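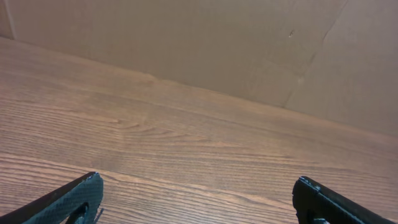 Cardboard behind a wooden tabletop.

Siamak Babaei is on his second coffee when he starts talking about the drums. He has played bass in Gudo since the band formed in Flustdale, and he says the new album, Wattanapong, began with an argument over how loud the kick should be.

"Marjan wanted it dry and close," he says. "I wanted more room. We recorded two versions of the first song and then lived with both of them for a week. She was right about that one. I was right about the next one."

Marjan Shokri joined as drummer after the first record, when the band was still a trio. Before that she had played in wedding bands and spent a few years doing session work. Singer and guitarist Mayu Iwasaki heard her at a soundcheck and asked for her number. The fourth member is keyboard player Bahman Ghaffari, who also writes most of the string parts.

The debut was made quickly, in five days, and Babaei does not listen to it much. "The songs are fine," he says. "The playing is nervous. You can hear us looking at the clock." It came out on Flutix, a small label run by Setareh Mazandarani, and sold about 3000 copies, mostly at shows. That was enough for Mazandarani to pay for a second one.

Wattanapong took most of a year. The band rehearsed in the evenings and recorded whenever the studio had a gap. Ghaffari kept a folder of demos on his laptop, and by the time they had to choose a running order there were 145 files in it. Many were the same song at different speeds.

"Bahman does not throw anything away," Babaei says. "He will play you a thing from two summers ago and say, this is the bridge. And sometimes it is the bridge."

The title track is the longest piece the band has put on tape. It opens with organ and a bowed bass, and Iwasaki does not sing until the third minute. Babaei borrowed the upright for the session and had not played one in public before. He took lessons for a while to get the bowing under control.

"I practiced long notes. Only long notes. My neighbors know the low E very well now."

Iwasaki's lyrics are in English on most of the record, with one song in Japanese near the end. Babaei says he learned what that song was about only after the bass was finished. He had taken it for a love song and it is about her grandfather's bus route. He kept the part as it was.

There are guests on two songs. A cellist and a trumpet player came in for one afternoon, and Ghaffari had the charts ready for both. Mazandarani sings harmony on the closing number, which she had not planned on. She had come by to talk about the sleeve.

The band will play the whole album in order on the coming tour, with older songs held for the encore. Babaei is unsure about taking the upright along. It needs its own seat in the van, and Shokri has already asked who is going to sit on the amplifiers.

He has started on new material too, though he will not say much about it. "Three songs, maybe. One is fast. We have not had a fast one in a long time, so Marjan is happy."

Wattanapong is out now on Flutix.

Posted February 26, 2019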